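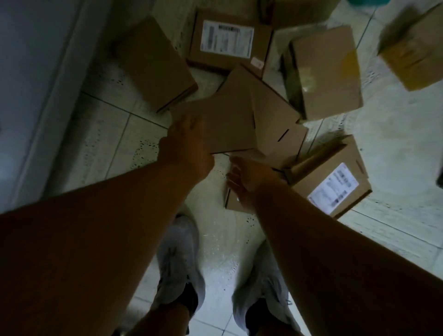 Segmenting long manipulation video into steps is the first job in the Wultider pipeline, and every later stage depends on where you put the cuts. Our method, Ackroyd, places a cut at each change of contact: a hand touches something new, or lets something go. Floor sorting is a hard place to start because the two hands rarely change contact together. With the left hand open against a flat folded carton and the right hand still reaching toward a small box, you have one contact and one approach, and they get separate labels. This page covers labeling a clip by hand, training the cut model on it, and checking the output.

## What you need

- The `clulutow` labeling tool, installed and pointed at your clip folder
- At least 18 clips from the same site
- The Grasex hand tracker, or another tracker that writes one track per hand

## 1. Label each hand on its own track

Open a clip and label the left hand from start to end. Then go back and do the right. Doing both at once is faster, but the labels drift toward each other and the model learns that hands always switch together.

There are 4 labels:

| Label | Use when |
|---|---|
| `free` | no contact, no clear target |
| `reach` | no contact, moving toward an object |
| `touch` | contact without a grip |
| `hold` | fingers or thumb closed on the object |

If the hand is blurred, label from the nearest sharp frame on either side. Don't guess at contact inside the blur.

## 2. Mark two-handed holds

When both hands are on the same object, add a `shared` tag over the overlap. The tag belongs to the object, so you only enter it once.

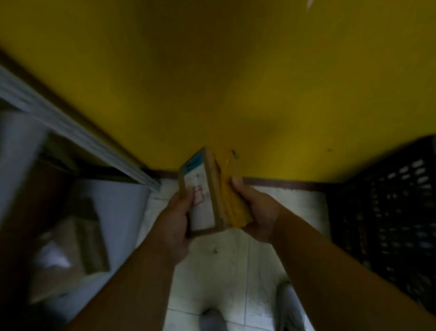

*Both tracks are `hold`, with one `shared` tag on the box.*

Loose tape and flaps count as part of the box they are attached to. We tried giving tape its own object ID and dropped it in May.

## 3. Label placements

A placement begins when the held object first overlaps the opening of the container in view. It ends when the last hand lets go. Use overlap even if you think the object is still above the rim, since depth is hard to judge from a head view.
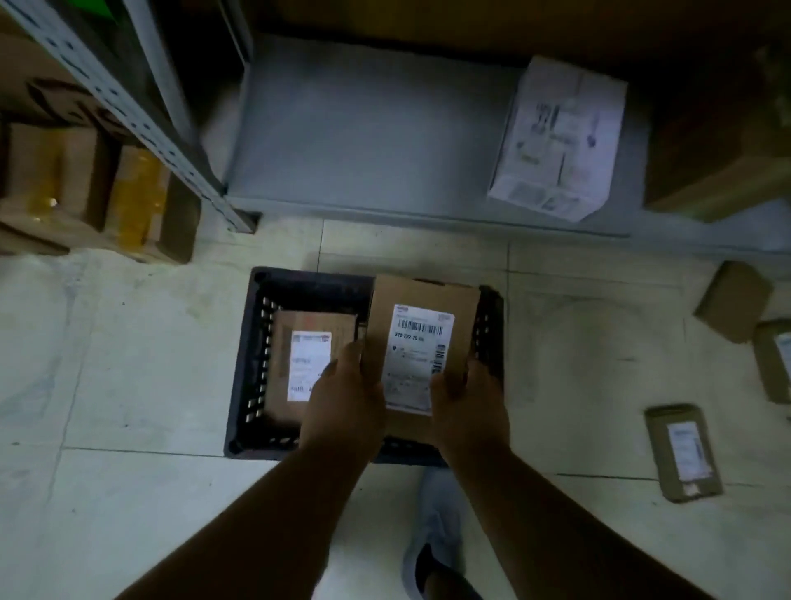 *Placement label active: the lower part of the held box overlaps the crate.*

Objects already in the container keep their old IDs. If a hand covers part of one, leave the ID alone.

## 4. Train

```
ackroyd train --labels ./labels --window 18 --tracks both
```

Our reference set has 153 clips and 510 placements. Keep whole clips together when you split off test data. Kelly Catterall's split script does this by default.

## 5. Check the cuts

Run `ackroyd review` and look at the short segments first. Most errors we see are `touch` and `hold` swapped on flat cardboard, where the fingers are hidden under the sheet. Fix those by hand and retrain before you change the window size.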